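Glue sticks, blocks and bowls: keeping a paper-craft table in order
Household notes, Stakham
Revised 18 Jul 2018

Storage of glue sticks

Glue sticks dry out from the cap end. The cap should be pushed on until it clicks or, on the older tubes, until it stops moving. Wind the stick fully down first. A stick left standing proud by even 2 mm will smear the inside of the cap, and the smear then hardens and holds the cap open.

Store them upright, cap down, in a jar or a straight-sided mug. Lying flat is acceptable during a session but not for months in a drawer. Keep the jar away from radiators and south-facing sills. The paste softens in heat and slumps to one side, after which it will not wind evenly.

If the surface has gone hard, slice off the dry skin with a table knife. The paste underneath is usually sound. A stick that has shrunk away from the wall of the tube is finished — throw it out.

A bowl for loose items

A shallow bowl with a wide base suits small pieces better than a box, as the contents can be seen without tipping them out. Wood is quiet and does not slide much on a wooden table. Allow one bowl per job, and put nothing wet in it. Paste brushes and damp sponges belong on a saucer. Water standing in a wooden bowl raises the grain and leaves a dark ring that only sanding will shift. 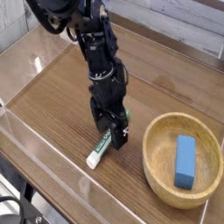 Wipe the bowl with a barely damp cloth and dry it at once. Twice a year, rub in a thin coat of food-grade mineral oil, leave it for 15 minutes and take off the excess with kitchen paper. Olive and sunflower oil go rancid and should not be used.

Glue on bare wood

Fresh paste comes off with a cloth wrung out in warm water. Work along the grain. Dried paste should be covered with a damp cloth until it turns white and soft, then lifted with the edge of an old plastic card. Metal scrapers mark the surface, and so do green scouring pads.

Check the label before treating a stain. The method given is for washable paste sticks only. Solvent adhesives need a different treatment, and acetone will strip most varnishes. Canan Aksoy has used white spirit on an oiled table without harm, but test it first on the underside.

Where the table is used every day, a cutting mat or a sheet of lining paper saves a good deal of cleaning. Tape the paper under the edge of the table. Tape on the top surface can pull up the finish, particularly if left on over a weekend.

Clearing up

Caps on first, then scraps, then the wipe-down. Brush paper trimmings off while the table is dry — once wet they stick and have to be picked off singly. Empty the bowl completely at the end of each job and put the pieces back where they are kept. Glue sticks go back in the jar last, after the outsides of the tubes have been wiped.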